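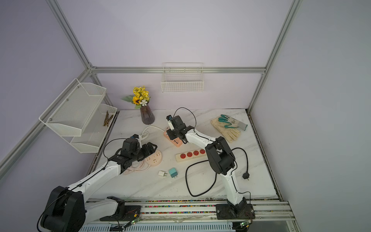
Plug and socket bench, both arms over the table

Gripper fingers, long or short? Bench results inside

tomas_vk wrote:
Hello all. I promised in the other thread to compare the finger sets on the two arms, so I begin with plugs. I used the Rukier fingers first, then the Berisha ones, with the same controller and the same speed. In total I have 1097 attempts, not counting the ones where the network dropped.

With the adapters which stand up tall from a power strip, the slim fingers are clearly better. They go between two neighbours without pushing them. The wide ones closed on the wrong adapter 17 times and I had to stop the arm by hand.
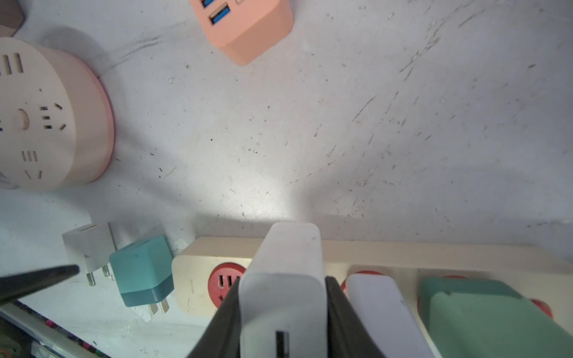

Wrist camera, fingers around the tall white adapter

Pindell wrote:
I am not convinced. You changed the fingers, but did you calibrate the wrist camera again after? If the tip is 2 mm away from where the software thinks it is, you measure the calibration and not the fingers. We had exactly this in September.

tomas_vk wrote:
Yes, I calibrated after each change, it takes me 15 minutes. But I accept that I did not write down the error, so I can not prove it to you. I will repeat a part of the test and save the numbers.

flokik_user wrote:
For me the wrist camera is the bigger question. When the fingers are around something tall, they hide a good part of what you want to see. A second view from the side helped us more than any new fingers. Also, which force did you use? The Flokik controller has a very soft default and people forget it.

tomas_vk wrote:
Default force, I confess. I will try higher.

About soft things I can say less. With the work gloves I expected that the wide fingers win easily, because there is more surface. But my numbers are almost equal, and when two gloves lie one on the other, both sets have trouble to take only the top one. 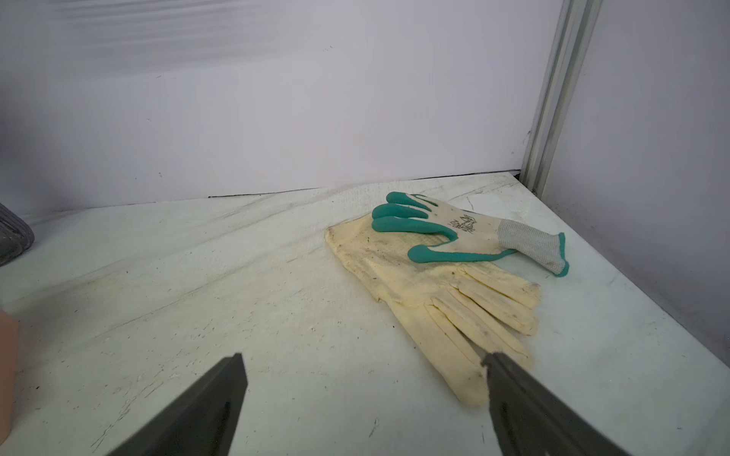 Radomír Krajčí wrote:
Equal numbers do not surprise me. With cloth it depends mostly on the angle of approach. Come in lower and pinch at the cuff, then test again, I think you will see a difference. And please do not put plugs and gloves in one table, the average would say nothing.

Pindell wrote:
Agree with the last point. Still waiting for the calibration error.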